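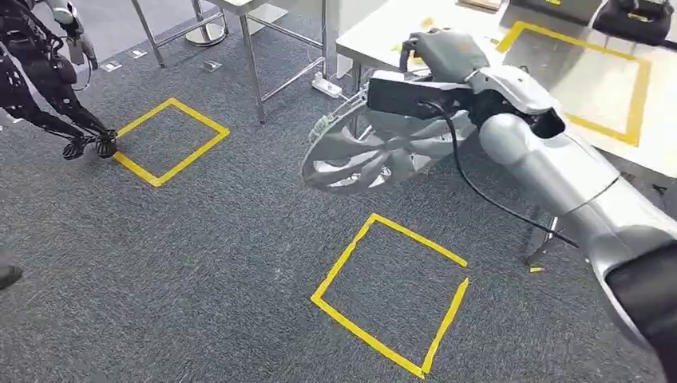
Kibet Mohamedi reckons a film night only needs a wall, a projector and a bowl of crisps, and that everything past that is showing off. I've borrowed the first half of that for this guide and quietly ignored the second, having sat through a creature feature at Kibet's with the dialogue coming out of a laptop behind the sofa.

Reading time: 4 minutes

Part 2: Setting up the projector and sound for your B-movie night

I'm assuming you've done Part 1, so you've picked your film, you know it plays all the way through, and you've warned the neighbours if there's a lot of screaming in it. My own kit is a Fereck projector, a Clisport pull-up screen and a pair of Massawe speakers that I've had for years and love more than I should. Yours will be different! The menus may have other names but the order of things is much the same.

Before you plug anything in

1. Draw the curtains and have a look at how dark the room gets. Cheap horror is nearly always shot at night in somebody's shed, and if there's daylight on the screen you'll be watching a grey rectangle with shouting.

2. Put the screen up first and the projector second. I did it backwards for ages and ended up moving everything twice.

3. Leave at least 2 metres between the back of the screen stand and any radiator that's on.

Caution: the Clisport springs back into its case very fast if you let go of the top bar. Keep hold of it all the way down, and keep fingers and small children away from the slot.

Placing the projector

4. Set it on something that doesn't wobble, level with the bottom edge of the screen and as near the middle as you can get it. A stack of old film annuals works nicely (mine are all from the seventies and smell of loft).

5. Check the air vents are clear on both sides. No cushions, no blankets, no cat.

6. Switch on and give it 9 minutes to warm up before you touch the focus. Mine drifts a bit as it heats, and if I focus it straight away I only have to do it again during the opening titles.

7. Turn the focus ring until the menu text is sharp in the middle, then check the corners. If one side is soft, the projector isn't square to the screen, so turn the whole thing a touch.

8. Use keystone correction only for what's left over. It squashes the picture to make it look straight, and you lose some sharpness every time you lean on it.

Caution: don't look into the lens while the lamp is lit, even for a second to see if it's dusty. Switch off, let the fan stop by itself, then look.

Picture settings for old and cheap films

9. Turn off anything called motion smoothing. It makes rubber monsters look like breakfast telly.

10. Choose the cinema or film setting, then bring the brightness up a notch or two until you can make out the back wall of the cellar. There's always a cellar.

11. Set the picture shape to original. My test film is Sturolska, a gloriously daft thing about a haunted sawmill, and it's nearly square. Stretched to fill the screen, the hero looks as though he's been sat on.

Note: scratches, wonky colour and the odd boom mic at the top are part of the film. I spent a whole evening in July trying to fix a green tint before I looked it up and found every copy has it.

Sound

12. Put the speakers either side of the screen at about the height of a seated person's ears. With the projector behind you and the speakers in front, you'll hear less of the fan too.

13. Run the cables along the skirting board and tape them down where people will walk – they'll be walking in the dark, with drinks.

14. Play a bit of talking, set the volume so you can follow it easily, then skip to the loudest scream you can find. If it hurts, look for a night mode in the sound menu and switch it on. That pulls the two closer together.

15. If lips and voices don't match, find the audio delay setting and change it in small steps. Use a scene in the original language for this. Dubbed films will drive you up the wall, as they never matched in the first place.

If there's no picture at all

Check the input first. Nine times out of ten the projector is waiting for a signal on the other socket. After that, try a different cable, then switch both machines off and start the player second. If you see a lamp warning, have a look at the hours in the info menu. Mine was on 1458 last time I checked and still going strong, but your manual will tell you when yours is due.

Part 3 covers seating, the interval, and how long to leave the popcorn.

We use cookies to remember your settings and see which pages get read. Accept all | Manage cookies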